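Stullmont Guest House
Annual room and building inspection, with comments
Inspected by: Sofia Falcão (housekeeping lead) and Daithí Geraghty (maintenance)
Date: December 4, 2014
Copy to: Laurinda Magalhães, front desk binder

Ratings used: OK / Needs work / Fail. Anything marked Fail closes the room to bookings until it is fixed and signed off.

PART 1. ENTRANCE AND FRONT DESK

1.1 Front steps and handrail
OK. Rail is tight at both ends. The strip on the bottom step is worn smooth on the left side and should be on the spring list.

1.2 Entrance lighting
Needs work. One of the two wall lamps comes on late. Daithí cleaned the sensor and it made no difference. Replace the sensor.

1.3 Entrance mat
Needs work. Back corner curls up. Turned it around for now. Guests with wheeled bags catch it every time.

1.4 Evacuation plan posted at desk
OK. Still shows the old linen room as storage. Correct at the next reprint.

1.5 Guest register and after-hours phone number
OK. The number on the door card was tested from outside and Tiago Figueiredo answered.

1.6 Booking computer and key card encoder
OK. Cables are tied up off the floor, and the battery backup held for the length of the test. Encoder made three cards in a row without an error. The written procedure for checking guests in by hand is in the second drawer. 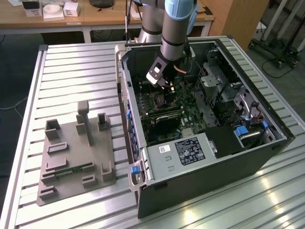 Open desktop computer, graphics card and motherboard.

1.7 First aid box at desk
Needs work. Burn dressings past date. Plasters low. Restock from Wavden with the next order, and write the new dates on the lid.

PART 2. HALLS AND STAIRS

2.1 Fire extinguishers
OK on all floors. Pins and tags in place. The one on the top landing had a coat hanging over it. Moved the coat. Please put a hook somewhere else, as this was also in last year's comments.

2.2 Smoke alarms in halls
OK. All sounded on test. Celeste Carrilho warned the guests at breakfast beforehand and there were no complaints.

2.3 Emergency lights
Needs work. Second floor light went dim before the end of the test. New battery needed.

2.4 Stair carpet
Needs work. Loose on the third stair up from the lobby. Daithí put in two tacks during the inspection. It will hold for a while but the runner should be stretched again by the carpet fitter.

2.5 Fire doors
Fail, then OK. The door at the end of the first floor hall was held open with a chair when we got there. Chair removed, door closes by itself and latches. Staff to be reminded in writing. If the hall gets stuffy, open the window.

2.6 Exit signs
OK.

2.7 Elevator
Not inspected by us. The service company's certificate is in the car and is current. The light behind the button for floor 3 is out. The button works.

PART 3. GUEST ROOMS

Every room was checked for the points below. Only the rooms with a comment are listed under each one.

3.1 Door lock, chain and peephole
Room 2: chain screws loose, tightened.
Corner suite: card has to be tried twice. Clean the reader, then check again after a few days of use. Two reviews since August mention this.

3.2 Smoke alarm in room
OK in all rooms. No covers, no tape.

3.3 Window latches and limiters
Family room: limiter missing on the left window. Fail. Room was closed at once and Daithí fitted a spare the same afternoon. Checked by Sofia, room reopened.
Garden room: latch stiff, oiled.

3.4 Balcony rail
OK. No movement. Paint flaking on the water side, which is for looks only at this point. Keep planters off the rail.

3.5 Bathroom
Hot water at the tap was within the limit in all rooms. Run it for a full minute before you read the thermometer.
Room 3: grab bar solid, but the sealant behind it is black. Strip and reseal.
Corner suite: shower door drags at the bottom. Adjust the roller. Bath mat has lost most of its suckers, thrown out and replaced.
Garden room: extractor fan very loud. Clean it first. If that does not help, order a new one.

3.6 Beds and furniture
Family room: top bunk guard rail is OK, ladder has a loose rung. Fixed with a longer bolt. The weight notice has gone from the ladder and needs to be put back.
Room 2: headboard knocks against the wall. Felt pads, please.

3.7 Kettle, hair dryer, lamps
Pulled from use: one kettle with a cracked lid, one hair dryer with a bare spot on the cord near the plug. Both are in the workshop bin. Do not bring them back.
Bedside lamps OK. The spare bulbs in the cupboard are two different types, so read the base before fitting.

3.8 Room safe
OK. Master code tested and changed. New code is with Laurinda.

PART 4. KITCHEN AND BREAKFAST ROOM

4.1 Fridge and freezer log
Needs work. Three mornings blank. The temperatures themselves are fine. Celeste will fill it in before the first coffee goes out.

4.2 Fire blanket
OK. Within reach of the stove and not behind the toaster this time.

4.3 Toaster and juice machine
OK. Crumb tray was full. Empty daily.

4.4 Chairs
Needs work. Two with loose back legs were taken out for gluing. High chair strap OK.

4.5 Floor by the dishwasher
OK. The floor cleaner we used to buy left it slippery. The Sollirex one does not seem to.

4.6 Allergen sheet
Needs work. The almond cake was added to the buffet and never added to the sheet. Written in by hand, to be typed.

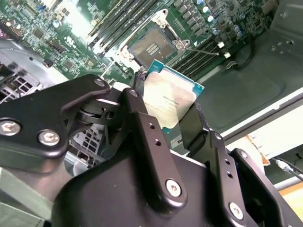

PART 5. BOILER ROOM, LAUNDRY AND OUTSIDE

5.1 Boiler and carbon monoxide alarm
OK. Alarm tested. Boiler service is booked separately.

5.2 Dryer lint
Needs work. Filter clean, but the hose behind the machine was packed. Cleared. Add the hose to the monthly list.

5.3 Chemicals
OK. Locked. One spray bottle had no label and was emptied and binned.

5.4 Parking area
Needs work. Pothole by the gate is wider than last year. We have a quote of 4,000 for the whole surface and 300 for patching the one hole. Tiago to decide. Put the cone out until then.

5.5 Garden path lights
OK except the one nearest the hedge, which leans.

5.6 Luggage shed
Lock replaced. New keys from Zamani, one at the desk and one with Daithí. The old keys do not work anymore, so please hand them in.

OPEN ITEMS TO CLOSE FIRST

Emergency light battery, second floor (2.3)
Stair runner (2.4)
Card reader, corner suite (3.1)
Bunk weight notice (3.6)
First aid restock (1.7)

Initial and date each line in the binder copy when it is done. Comments go on the back of the sheet.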